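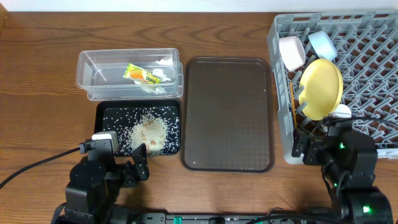
Clearing in the Right Order

Print
E-mail

The end of a meal at home is a sorting job. Dry scraps, wet scraps, paper and dishes each go somewhere different, and the time lost is mostly in mixing them and then separating them again.

Start with the wrappers. A clear plastic container takes them well: a snack wrapper and a few crumpled paper scraps weigh nothing, and transparent walls show when the box is full.

Loose rice is harder. Grains left on a small black tray are easy to see and easy to spill, particularly where they have spread as far as the rim. Push them toward the middle with a dry scraper, then tip from one corner. The Timeo scraper has a 6-inch edge, too wide for most small trays; the shorter Drustum fits.

A large tray with a raised lip should stay clear until the scraps are gone. It then carries everything to the sink in one trip – two if there are glasses.

Rack last. Bowls drain best tilted, plates upright between the prongs. Chopsticks can lean, but a Grønli cutlery cup holds them more securely. Leave the rack for 60 minutes before putting anything away.

Print | E-mail this article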